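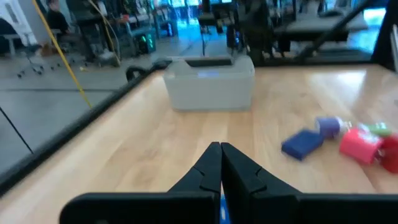 Cooling the Long Way Around

Rear-mounted radiators have a poor reputation in road cars, and most of it was earned. The plumbing is long, the air behind the cabin is slow and dirty, and any bubble trapped in the system tends to settle at the highest point of the cylinder head. When Vojtěch Koubek began the second version of the Julo coupe, he kept the radiator at the back anyway. The nose was already full. It holds the fuel tank, the steering rack and a crash structure that he did not want to cut.

The Julo is a mid-engined two-seater built in small numbers from a bonded aluminum tub. The first cars used a single radiator laid flat above the gearbox, fed by a scoop on the roof. On the highway this worked well enough. In traffic it did not. Hot air from the exhaust manifold rose through the core whenever the car stood still, and the fan was set to pull in the opposite direction. Owners reported coolant temperatures climbing at every red light and falling again within a mile of open road.

Koubek's answer for the new car is a pair of smaller radiators, one in each rear flank, standing upright behind the doors. Each has its own duct, its own fan and its own shutoff for service work. The ducts are sealed to the face of the core with closed-cell foam. The old car had gaps at this joint wide enough to take a finger, and he believes they cost more cooling than the choice of core ever did. Air takes the easiest path. If it can go around the fins, it will.

The cores come from Pelkonen, a supplier better known for farm machinery. They are 40 mm thick with a fairly open fin pitch. A denser core would reject more heat on a test bench, but it needs more pressure across it, and pressure is in short supply on the side of a car. The body curves inward behind the door, and the flow begins to separate there. Early tests with wool tufts showed the rear third of the intake doing almost nothing. Moving the leading edge of the duct outward by 3 mm and giving it a larger radius brought most of that area back to life.
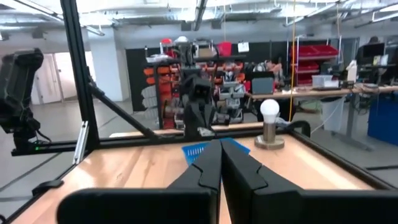

Heat leaves through the rear panel, where the mesh between the lamps sits in a low-pressure region at speed. At rest the fans do all the work. They switch on in 2 stages, the left fan first, and the second stage is triggered by the rate of temperature rise as well as by the temperature itself. This lets the system react before the thermostat is fully open. It also means the fans sometimes run on a cold morning after a hard pull up a hill, which owners of the first car may find strange.

Bleeding the system was the harder job. Nelli Kauppinen, who handles durability testing, asked for a procedure that a general repair shop could follow without a vacuum filler. The header tank now stands above the head by a clear margin, and a small hose runs to it from the top of each radiator and from the coolant outlet on the engine. The main pipes run uphill all the way from the pump to the tank. One bend in the left sill broke that rule on the first prototype, and the engine held a pocket of air for days. The pipe was remade with a flatter bend and a different clip.

Kauppinen's test route was chosen for its lack of airflow. It climbs from Valtis through a series of tight switchbacks, and the car does most of it in second gear. She drove it through August with the air conditioning on and a passenger's weight of sandbags strapped into the right seat. The fans held the coolant steady at idle after the climb. Oil temperature was less settled and rose for several minutes after each stop, so production cars will carry a plate-type oil cooler in the same circuit.

There is a weight penalty. The two cores, extra hoses and second fan are heavier than the single roof-fed unit, though the mass sits lower in the car. The roof scoop is gone, along with its drain, which used to block with leaves. Rear visibility is better.

The revised layout also changes the service schedule. Coolant is still replaced every third year, but the foam seals are now listed as an inspection item, and the first check falls at 1,000 miles. Access is through the wheel arch liner. Zallow, the shop that maintains several of the early cars, has asked whether the side ducts can be fitted to them. Koubek says they cannot without new rear quarter panels, because the old tub has a bracket exactly where the right-hand core would need to go. For those cars he recommends sealing the edges of the existing radiator, fitting a heat shield over the manifold and checking that the fan is wired to push upward.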